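Etim (gripper)

From the Mellden workshop wiki. See also: Etim (wrist mount), Tabletop tasks, Orange pads, Spares drawer.

Etim is a pair of hand-held grippers built in the shared workshop at Mellden, and I've been looking after this page (and most of the screws) from the start. Each one is a two-fingered claw you carry by the handle and work with a trigger, with a camera sitting behind the fingers so that everything you pick up gets recorded from the claw's point of view. The recordings are meant to teach a proper robot arm to do the same jobs. We haven't got the arm finished yet, so for now the humans are having all the fun!

Name

Etim was the label on the tin we kept the first set of springs in. I wanted to call it something grander and got outvoted. There's an older page under "Claw 2", which now points here.

History

The first version was cut from scrap sheet and held together with far too many cable ties. It could lift a sponge. It could also drop a sponge, usually on the way to wherever you wanted the sponge to go, and the trigger pinched your finger if you let go quickly. We used it for one winter and then took it to bits for the bearings.

The second version was drawn up properly and printed at Reltness, where they have a bigger machine than ours and don't mind if you leave a job running overnight. That's the shape we still use. We made the two of them as a pair straight away, as so many kitchen-type jobs need one hand to hold and one hand to fiddle. The wrist mount was added the following November after a long argument over whether the cable should go inside or outside the handle (outside, and I still think so, it's much easier to mend).

Construction

The fingers are black, with ridges on the inside faces so things don't slither out, and an orange see-through pad along the top of each. The pads are the bit people ask me about most. They're cast in a mould, four at a time, and the first lot came out so sticky that they collected every hair in the building. If yours feel tacky, dust them with a bit of talc and wipe it off again.

Each finger sits on a black base, screwed down, and each base carries a little square printed marker. The camera looks at the markers to work out how far apart the fingers are, so please don't put tape over them, and don't wipe them with solvent (I did, and spent an evening printing new ones). All the screws are M3 and take 3 mm washers. The whole pair cost us 73 pounds in parts, not counting the cameras, which came from a drawer.

Tabletop tasks

Nearly all the practice is done on the wooden table with a black cloth hung behind it. The cloth keeps the rest of the workshop out of the recordings, and it's also a handy place to stick foam letters. Cups are the favourite job: pick one up, stand it somewhere else, put one inside another. Plastic cups are easy enough once you've found the angle. Paper ones are harder, and a good squeeze flattens them for good, so we get through a lot.

We aim for 300 goes at each task before moving on to the next. That sounds like an awful lot, and it is, but with the radio on it goes quicker than you'd think. Write the task name on the sheet before you start, and cross out the goes where you sneezed.

Known faults

The left trigger sticks when the workshop is cold. The loose wiring on the side wants a proper cover, and I have drawn one twice without printing it. Pads peel at the tip if you leave the fingers clamped shut, so park them open.

Copies

A group at Pletholm has built its own pair from our drawings, with longer handles and a softer spring. I've tried them and the spring is nicer, so ours may change to match. Their parts list is kept on their own pages and the washers are a different size, so check before ordering.

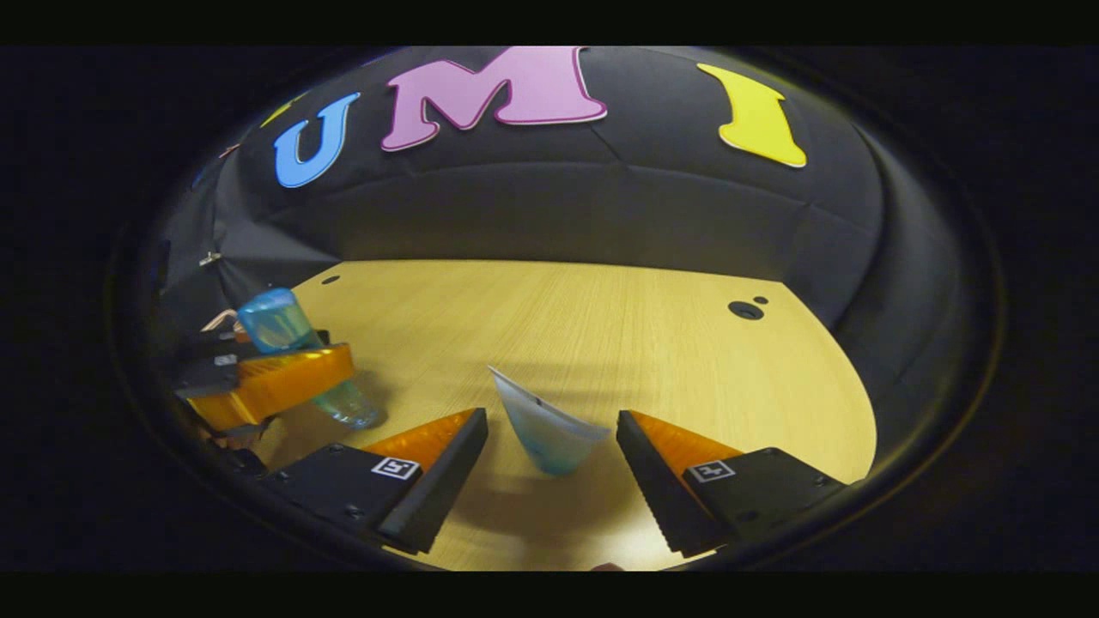

This page was last changed in November, at 21:40.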